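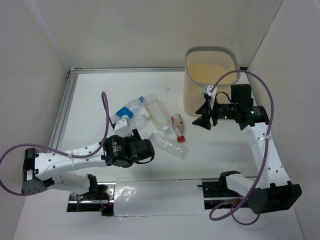 Does it matter whether the cap stays on a plastic bottle when it goes in the bin?
Less than people think, and the answer depends on who collects the bin. Check the local rule before you repeat anybody's advice, including mine.

Unit 2: Bottles at the sorting table
Household Waste, evening course. Handout by Piret Liepiņa.

We start with bottles because everyone believes they already know how to do them. I have my doubts. Declan Doherty and I went through 117 answer sheets from earlier groups, and the commonest reply to "how do you prepare a bottle?" was "rinse it." Rinse it how much? Hardly anyone said. A quick swirl of water is plenty for a soda bottle. Hot water and soap for something that held plain water is a waste of both.

Crushing
The usual claim is that you should always flatten. Flattening saves room in the bin, no argument there. Some sorting lines separate flat things from round things, though, and a bottle stamped thin may travel with the paper. Other collectors ask for crushed bottles. If you do crush, squeeze the air out and put the cap back on, or the bottle takes in air again.

Labels
The Nolitz leaflet (in your folder) tells you to peel every label. I would like to know who at Nolitz has tried this with a week's worth of bottles. Paper and thin film labels normally come off at the plant. Full shrink sleeves are a fair exception - they can hide the plastic underneath from the sorting equipment.

Color
Clear plastic is generally easier to sell on than tinted plastic. A colored label or a red cap does not make a clear bottle a colored one. Samina Rind's group argued this for most of a session and I still get asked.

For next time
Read the Ovasell collection sheet and the Dresa one side by side. Find 2 points where they disagree. Farzana Soomro has spare copies.
Then write 3 sentences on which rule you would follow at home, and what evidence you have for it. "It says so on the bin" will be marked as no evidence - bins get reused, and the stickers stay on.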